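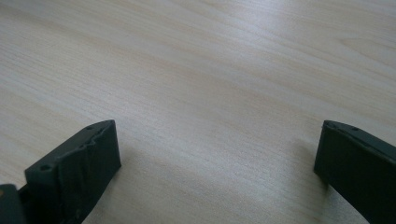 Plain tables and lost tracks: results from the Plurport tabletop study

Tapio Suominen, Flarnbridge manipulation group

Members who attended the March meeting will remember the open question at the end of the session on hand-held demonstration data: how much of the pose error in our recordings comes from the tracker, and how much from the furniture. We have now finished the tabletop part of the study. The full report is on the group drive under Plurport. What follows is a short version for people who record data and people who train on it.

Background

Plurport takes the video and inertial stream from a hand-held gripper and returns a camera path, a finger opening for each video frame, and a quality flag. The camera path is estimated by matching image features over time and combining the matches with the inertial readings. The finger opening is estimated from the fingers themselves, which stay in view along the lower part of the image.

Both estimates depend on what the camera can see. On a cluttered kitchen counter the camera path is rarely a problem. On a plain wooden table, seen from low down with the fingers open and nothing between them, almost all of the image is one surface. Wood grain gives the matcher something to work with, but grain is a poor landmark. Neighboring lines look alike, and a match can slide along a line without any cost to the fit. The result is a path that is well constrained across the grain and loosely constrained along it.

Sheen is the second difficulty. The bright band that a ceiling light leaves on a smooth table moves with the viewer. Features found on the edge of the band are tracked quite happily by the matcher, and they report a motion that the table did not make. Shadows cast by the fingers do the same thing at close range.

None of this is new. What we did not have was a measure of how often it spoils a recording, and whether the quality flag catches it when it does.

Recordings

The study set has 1129 recordings, all made at Eskola on pale wooden tables with a visible grain. Operators followed the ordinary pick-and-place protocol, including the approach segment in which the open gripper is brought in over bare table before any object enters the view. The approach segment is where most of the trouble was expected. Lighting was left as it was in each room. We did not cover windows or move lamps.

From the full set we drew 200 recordings at random and made a reference path for each, using the external tracking system at Eskola. The reference system has its own errors, mainly when the operator's forearm hides the markers. Those stretches were removed from the comparison for all methods alike.

Method

The change to Plurport is in three steps, and none of them requires new hardware.

First, the finger mask. The old mask was a fixed polygon drawn for the closed gripper and enlarged by a margin. With the fingers spread wide, the polygon missed part of each finger. Dark, matte fingers do not produce many features, but the holes and upper edges do, and those features move with the camera. A feature that never moves in the image tells the estimator that the camera is standing still. The new mask is computed from the estimated opening and is updated for every image.

Second, the sheen weight. For each feature we compare local brightness over a short window with the motion predicted from the inertial readings. If the bright region travels in the image in a way that a point on the table could not, features near its border are given a low weight. They are not removed. Removing them outright left too few matches on the brightest tables and made the path worse. A saturated region gets no special handling, as it yields no features in the first place.

Third, the grain term. We estimate the dominant direction of the texture in a coarse grid over the table surface. Matches in a cell with one strong direction are assigned an elongated uncertainty, long along the grain and short across it. The estimator then takes from each match only what the match can support. Where the grain bends or forms closed ovals, as it does in flat-sawn boards, the direction is mixed and the uncertainty comes out nearly round. Those patches turn out to be valuable to the estimator, and a table with a lively figure is easier to work on than one with straight, even lines.

Step three needs a rough plane for the table. We take it from the inertial gravity direction and the first stretch of the recording. The estimate is crude, but the grain term is not very sensitive to it. A sloping drafting table would need a different start, and we did not test one.

Results

On the reference subset, the old pipeline lost the track completely in 20 recordings. The new one lost it in 2. Both of the remaining failures occur during a fast approach, close to the table, with the view filled by straight grain under strong sheen. In one of them the operator also paused for a long time before moving, and the inertial bias had not settled when the motion began. We have no fix for that case other than the recording advice below.

Among recordings where the track was kept, the error along the grain came down clearly. The error across the grain stayed where it was. That pattern is what the method predicts, and we take it as some evidence that the grain term is doing the work attributed to it. The plots are in the report, split by table and by grain direction relative to the operator.

Taken separately, the finger mask gave the largest gain. This was a disappointment to those of us who had spent the spring on the grain term, but the order is stable across rooms and operators. The mask alone recovered most of the lost tracks. The sheen weight alone had a small effect, and on dull tables no measurable effect. The grain term alone improved drift but did not recover lost tracks. With the mask in place the other two each contributed more than they had separately.

The finger opening estimate was not a target of the study. It changed a little anyway, for the better, on recordings with dark shadows beside the fingers. The previous edge search sometimes settled on a shadow border when the shadow fell on light wood. The updated mask narrows the search region and avoids most of these errors. A worn or wrinkled finger surface still gives a noisier edge than a smooth one, and the two sides should be fitted separately. The current release does so by default.

The quality flag

The old flag was based on the number of matched features. On plain wood this is the wrong quantity. A long, even grain produces plenty of matches, and the flag stayed green while the path drifted. Several recordings in the existing training pool have this defect.

The new flag reports the uncertainty of the path in its worst direction. It is slower to compute and gives more yellow results, especially in the approach segment. A yellow result does not mean the recording has to be thrown away. For policies trained on relative motion over short horizons, slow drift during approach may do little harm. We have not measured the effect on trained policies, and the report makes no claim on that point. Anyone with spare evaluation time is invited to do so.

Limits

All tables in the study were pale wood. Dark wood, glass, laminate with printed texture and plain white surfaces were not included. Printed texture is a particular concern, as a repeating pattern can produce confident matches at the wrong offset, and nothing in the method guards against this. Moving lamps and flickering light were also left out.

The reference subset was drawn at random from the Eskola recordings, so it represents Eskola. Rooms with larger windows may show stronger sheen than ours did.

Processing time has increased. The sheen weight is the main cost, and it can be turned off for rooms with dull tables. The setting is per session.

Advice for operators

Start each recording with a slow sweep that brings a table edge, a wall or some fixed object into view before the gripper goes down over the bare surface. Keep the sweep smooth.

Do not hold the gripper still for long before the first motion. If you have to wait, stop and start over.

Where the table allows it, approach at an angle to the grain. A path straight along the grain is the hardest case.

Wipe the fingers but do not add tape or stickers to them. The mask model assumes the bare shape.

Please do not put a patterned cloth on the table to help the tracker. It does help, but the recordings are meant to cover ordinary surfaces, and the cloth ends up in the training images.

Reprocessing

All Eskola recordings have been run through the new version. Flarnbridge recordings are next, starting with the sessions that carry the most approach time over bare table. The old paths will be kept beside the new ones until the training group has switched over. File names do not change, but the version field does, so scripts that ignore the version field will pick up whichever path they find first. Check yours.

Comments on the report should reach me by Sun 17 September. Corrections to the table and lighting notes are especially welcome, as a few of the early sessions were logged without a room number.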